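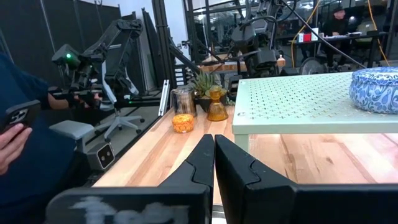

Ustetora Recipe Cards

Hi, and thanks for stopping by. I'm Carmela, and this is the readme for my collection of typed-up recipe cards from the Ustetora supper club. If you just want the recipes, open cards.csv and skip all of this. If you want to know why one soup shows up under two names, keep reading.

What's in the folder

cards.csv has 169 recipes, one per row. notes.txt has the stuff people scribbled in the margins (my favorite part!). units.csv is my conversion table, and you'll want it, because half the club cooks in grams and the other half cooks in "the blue cup."

The columns in cards.csv

id: a number I gave each card when I typed it. It doesn't mean anything, and there's no id 9 because I typed that card twice and deleted the wrong copy, then gave the survivor a new number.

title: exactly as written, spelling and all. If the card says "Brocoli bake," so does the file.

cook: whoever signed the card. Blank if unsigned. I had guesses for a lot of the blank ones and I left them out.

serves: what the card claims. Please don't trust this for anything from Định Tô. His braised pork says it serves 4 and we fed the entire back table with it and sent leftovers home.

ingredients: separated by semicolons. I started with commas and that went badly as soon as I got to "onions, chopped, but not too small."

steps: one long text field. Line breaks are marked with a slash.

source: where the cook got it, if they said. Mostly it's a mother or an aunt. A few say Pagano, which was the deli on our old corner and not a person, so don't go looking for a cookbook.

Things that will trip you up

Oven temperatures are in Fahrenheit unless there's a C after the number. Cúc Đào's cards are all Celsius and I added the C myself after checking with her.

"Sugar" means white sugar. "Brown" on its own means brown sugar. "Stock" could be anything, sorry.

The soup with two names is Thảo Giáp's sour fish soup, which she wrote down once in Vietnamese and once in English, a few years apart. The amounts are different (way more pineapple in the later one), so I kept both as separate rows. I like the later one better, but she says I'm wrong.

Accents should come through fine if you open the file as UTF-8. If Oanh Quách's name looks like alphabet soup, that's your spreadsheet program guessing the encoding, and you need to pick it by hand when you import.

Changes

Jan 28, 2019: added Oanh's dumpling cards and fixed 9 typos that were mine and not the cook's. Also took the tabs out of notes.txt.

Before that: I wasn't keeping track, I was just typing.

Still to do

The Prasik potluck cards are in a shoebox and I'm hoping to get through them by March. Some are in pencil and pretty faded, so if you remember what went into the lentil thing, write to me!

Using these

Cook them, print them, pass them around. Please keep the cook's name on the card when you do. If you find a mistake, send me the id and what you think it should say, and I'll check it against the paper.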